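About Grostwood

Grostwood repairs and resells used desktop computers from a small shop on Sirkenora Street. We opened in February with 56 machines bought from a school district, and we have put 353 back into use so far.
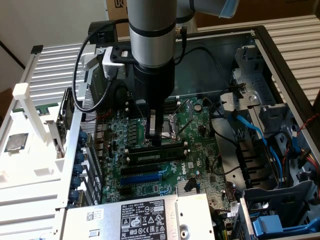
Most of our stock is older office towers. We work with the case on its side and go through memory, drives and power supply in turn. Processors get their own step — the retention lever goes up, the socket is left open, and the chip sits in a white tray beside the case. On a Dell board like this one we also check the capacitors near the socket.

Every computer we sell has a 90-day warranty. Drop-offs are welcome during shop hours.

© July 2025 Grostwood | Contact us | Back to top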